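Drodix Helpdesk / Storage and Print
Ticket: label printer on Otis bench drops every batch after label 42
Status: Resolved
Priority: Normal
Queue: Workshop and shipping

Reported problem

Thermal label printer on the Otis bench stops partway through a batch. Job is sent from the inventory application as a single run of 100 labels. Printer outputs 42, feeds one blank, then goes to a steady amber light. The print queue on the workstation shows the job as complete. Power cycling clears the light, but the remaining labels are not printed and have to be sent again by hand. Started in September, after the move to the new label stock from Borker. Single labels print without trouble.

Affected work: small goods intake. Items are logged, photographed on the bench and given a shelf label before they go into bins. With the printer stopping, items are sitting on the bench without labels and some have been binned under the wrong shelf code.

Troubleshooting log

Entry 1. Confirmed the fault remotely. Sent a batch of 100 from the workstation, same result, 42 labels and one blank. Sent the same batch as a raw file directly to the printer port, bypassing the inventory application. Same result. Application ruled out for now.

Entry 2. Replaced the USB cable and moved it from the hub to a port on the workstation. No change. Original cable put back in service.

Entry 3. Printed the configuration label. Media type was set to continuous. The Borker stock is die-cut with a gap. Changed media type to gap and ran sensor calibration. Calibration failed twice with a media error and passed on the third attempt. Batch test: stopped at 41, one blank, amber light. Slightly different count, so the fault is not a fixed limit in the job file.

Entry 4. Cleaned the gap sensor and the platen roller with alcohol wipes. Adhesive residue on the roller, left side. Calibration now passes on the first attempt. Batch test: 42 again.

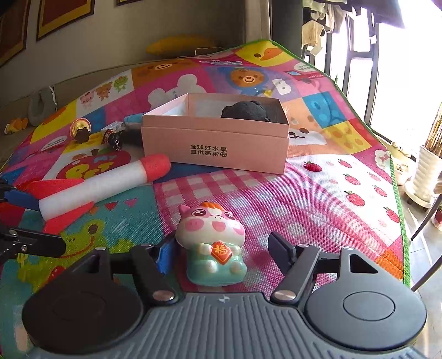

Entry 5. Checked the driver. Installed version was the one shipped with the workstation image. In the advanced tab, the option to stop after a blank label was enabled and the darkness value was at maximum. High darkness on a long run raises head temperature, and on this model the printer pauses when the head passes its limit. The amber light matches the pause code in the service manual. Lowered darkness from maximum to the middle of the range and disabled the blank label option.

Batch test: full 100 labels, no blank, no amber light. Barcodes scan at the first try with the handheld on the bench.

Entry 6. Repeated the test three times with no rest between runs. Second run paused once near the end and resumed without help after the head cooled. Other two runs completed. Reduced print speed by one step and repeated. All three completed without a pause.

Entry 7. User reports that shelf codes starting with B now print with the last character clipped. Cause: the label template was 1 mm wider than the Borker stock. The old stock had a wider margin and hid the error. Template corrected in the shared folder and the old copy renamed with the suffix _old. Users who saved a local copy need to open the shared one again.

Cause

Darkness set to maximum, probably to compensate for the dirty roller on the old stock. Wrong media type after the stock change. Both settings were stored in the driver profile and came back each time the printer was reconnected.

Resolution

Driver profile rebuilt and exported to the Bukhari share under printers/labels. Media type gap, darkness mid, speed reduced one step, blank label option off.

Follow-up

Clean the head and roller at each roll change, or every 2,000 labels. Items binned under the wrong shelf code are tracked in a separate ticket with inventory. Please do not reopen this one for relabeling requests.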